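Como vocês separam a tralha miúda da casa? (brinquedo + banheiro + sei lá o quê)

Tempo de leitura: 7 min
38 comentários · 15 compartilhamentos

marmita_de_domingo escreveu:

Gente, socorro. Todo mês de janeiro eu invento de arrumar a casa inteira e todo mês de janeiro eu travo no mesmo lugar: a tralha miúda. Roupa eu sei dobrar, livro vai pra estante, panela tem armário. Mas e aquele monte de coisinha que não é de lugar nenhum? Escova de cabelo que migrou do banheiro pra sala, bichinho de borracha, frasco vazio, peça de brinquedo que ninguém sabe de qual brinquedo é... Aqui tudo isso acaba numa caixa organizadora da Flusier que eu comprei com a melhor das intenções e que hoje é basicamente um buraco negro com tampa.

Moro em Parnonport, apartamento pequeno, duas crianças, um banheiro só. Queria saber como vocês fazem. Separam por tipo? Por cômodo? Por dono? Jogam fora e fingem que foi acidente?

carambola77 escreveu:

Por cômodo, sempre por cômodo! Já tentei por tipo e foi um desastre, porque aí você tem uma caixa linda de "coisas de cabelo" no quarto e ninguém vai até o quarto na hora de pentear criança às sete da manhã. Eu pego um recipiente grande, passo pela casa recolhendo tudo que está fora do lugar, despejo os brinquedos no canto deles e o resto vou devolvendo de cômodo em cômodo. Levo 15 minutos se ninguém me interromper (ou seja, nunca levei 15 minutos).

pregador_azul escreveu:

Discordo um pouco da carambola. Recolher tudo num recipiente só é o que cria o buraco negro. Você enche, toca a campainha, você larga o negócio num canto e pronto, passou uma semana. Já aconteceu comigo mais vezes do que gostaria de admitir. Prefiro fazer a triagem ali mesmo, no chão, com a coisa na mão: fica, sai, banheiro. E acabou.

Outra: escova de cabelo nunca, jamais, junto com brinquedo. Fio de cabelo gruda em tudo quanto é bichinho de borracha, é um nojo pra tirar depois.

carambola77 escreveu:

@pregador_azul mas aí você fica de quatro no chão da sala a manhã inteira, minha coluna não tem mais idade pra isso não kkkk. Com o recipiente eu sento no sofá e separo sentada, tomando café. E o cabelo sai com fita adesiva, tá? Eu enrolo na mão com o lado da cola pra fora e vou passando.

quintal_e_cia escreveu:

Vou dar meu pitaco porque passei por isso há pouco tempo. O que mudou minha vida foi trocar caixa de pano por bacia ou caixa de metal. Sério! Pano junta pó, junta areia da pracinha, mancha se algum frasco vaza, e você nunca enxerga o fundo. Metal você passa um pano e segue a vida. A minha é grande, cinza, feia que dói, veio de uma loja de material de oficina em Prallport que estava liquidando tudo. Cabe coisa misturada sem drama e, principalmente, como o fundo é liso e as coisas ficam espalhadas, dá pra ver o que tem sem remexer.

A única regra: pouca coisa por vez. Se empilhou, já era, volta a ser gaveta da bagunça.
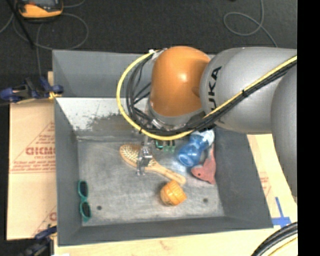

Dá pra guardar escova de cabelo de madeira no banheiro, se não tiver armário fechado?

O melhor é deixar fora do box e longe da pia, pendurada ou em pé num copo com as cerdas pra cima, e secar bem depois de lavar. Madeira que fica encharcada incha e o verniz vai embora, então eu nunca deixo de molho: tiro o cabelo com um pente fino, passo uma escovinha de dentes velha com um pingo de xampu só nas cerdas, enxugo e deixo virada pra baixo numa toalha.

marmita_de_domingo escreveu:

Nossa, adorei essa ideia do metal! Nunca tinha pensado. A minha dúvida é barulho — criança pequena jogando brinquedo em bacia de metal às seis da manhã de um Saturday, digo, sábado (desculpa, o corretor aqui está em inglês por causa do trabalho). Os vizinhos de baixo já não gostam muito da gente.

quintal_e_cia escreveu:

Barulho faz, não vou mentir. Eu coloco uma toalha velha dobrada embaixo e ajuda bastante. Dentro não ponho nada, senão perde a graça de poder só passar o pano.

pregador_azul escreveu:

Metal com criança pequena eu tenho um pé atrás. Borda, quina, dedo prensado. Na casa da minha irmã tinha uma dessas e o meu sobrinho conseguiu a proeza de abrir o queixo nela. Plástico rígido transparente resolve igual e não machuca ninguém.

quintal_e_cia escreveu:

Resolve até rachar, né. Já perdi duas de plástico aqui, uma delas era Yoshida e nem foi barata. Borda de metal tem que ser dobrada, isso sim, aí concordo que precisa olhar antes de comprar. Passa a mão por toda a beirada na loja. Se arranhou, deixa lá.

tia_do_varal escreveu:

Entrando na conversa só pra falar dos brinquedos de banho, que é o assunto em que eu tenho diploma. Tudo que é de borracha e tem furinho embaixo guarda água dentro e mofa. TUDO. Se você espreme e sai aquela aguinha preta, não tem salvação, lixo. Os que são fechados duram anos. Quando compro um com furo eu já tapo com cola quente antes do primeiro banho, fica feio mas funciona.

E frasco vazio, pelo amor, por que guardar frasco vazio? Eu tinha 8 debaixo da pia "pra usar um dia". O dia não chegou.

carambola77 escreveu:

Ah não, frasco vazio eu defendo! Criança adora encher e esvaziar no banho, é melhor que muito brinquedo caro. Lavo bem, tiro o rótulo e vai pro box. Minha filha passou um verão inteiro brincando de farmácia com frasco de xampu.

tia_do_varal escreveu:

Brincar de farmácia com dois frascos, lindo. Com oito é acúmulo, minha filha, eu falo por experiência própria.

marmita_de_domingo escreveu:

Kkkkkk me senti pessoalmente atacada, tem uma sacola inteira deles na minha área de serviço. Tá, vou tentar ficar com 2 e mandar o resto pra reciclagem.

Agora outra coisa: o que vocês fazem com peça solta de brinquedo? Aquela que você sabe que pertence a alguma coisa mas não lembra qual? Tenho medo de jogar fora e no dia seguinte a criança perguntar justo por ela. Aqui isso acontece sempre, é impressionante.

pregador_azul escreveu:

Pote de vidro na prateleira alta. Toda peça órfã vai pra lá. Quando a criança reclama que falta alguma coisa, você olha no pote. Virou o ano e ninguém reclamou, vai embora. O meu esvaziei agora em janeiro e olha, tinha até parafuso do berço, que já foi doado faz tempo.

bolinho_sem_glacê escreveu:

Parafuso do berço é sensacional, coitado de quem recebeu o berço.

pregador_azul escreveu:

Era sobrando!! Eu acho. Espero.

bolinho_sem_glacê escreveu:

Sobre o tema: eu separo por dono e sou feliz. Cada pessoa da casa tem uma caixa, o que eu acho jogado vai pra caixa do dono e o dono que se vire. Brinquedo, escova, meia, carregador, tudo misturado, não quero nem saber. Meu marido levou um tempo pra entender que a caixa dele também era responsabilidade dele, mas entendeu no dia em que precisou da chave do carro e ela estava embaixo de tudo.

carambola77 escreveu:

Com criança de quatro anos "o dono que se vire" não funciona muito não, viu. A minha vira a caixa no chão e a gente volta pra estaca zero.

bolinho_sem_glacê escreveu:

As minhas são maiores, é verdade. Com pequeno eu faria a caixa e guardaria junto, ela vai pondo as coisas no lugar e você vai cantando alguma musiquinha. Parece bobagem mas pega.

tia_do_varal escreveu:

Concordo com a musiquinha. Discordo de misturar escova de cabelo com carregador, mas cada casa é uma casa.

marmita_de_domingo escreveu:

Bom, passando pra contar: esvaziei a caixa da Flusier no chão da sala hoje de manhã. Fiz do jeito do pregador, direto na mão, e doeu a coluna exatamente como a carambola avisou. Saiu um saco de lixo cheio e uma sacola de doação. Achei três escovas de cabelo e eu jurava que a gente só tinha uma, já ia até comprar outra! Os bichinhos com furo eu espremi um por um e a tia_do_varal tem razão, que horror o que saiu de dentro, joguei tudo fora antes do almoço e estou torcendo pra ninguém dar falta do polvo.

A caixa continua em uso por enquanto, mas vou procurar uma de metal quando for a Prallport. @quintal_e_cia a loja ainda existe?

quintal_e_cia escreveu:

Existe, mas mudou de endereço, agora fica na rua de trás da rodoviária. Leva trena, porque lá as medidas da etiqueta são uma obra de ficção — a minha não coube embaixo do banco e tive que serrar o pé do banco. Longa história.

pregador_azul escreveu:

Serrou o pé do banco pra não trocar a bacia??

quintal_e_cia escreveu:

Os quatro pés, né, senão ficava torto.

12 pessoas acharam este tópico útil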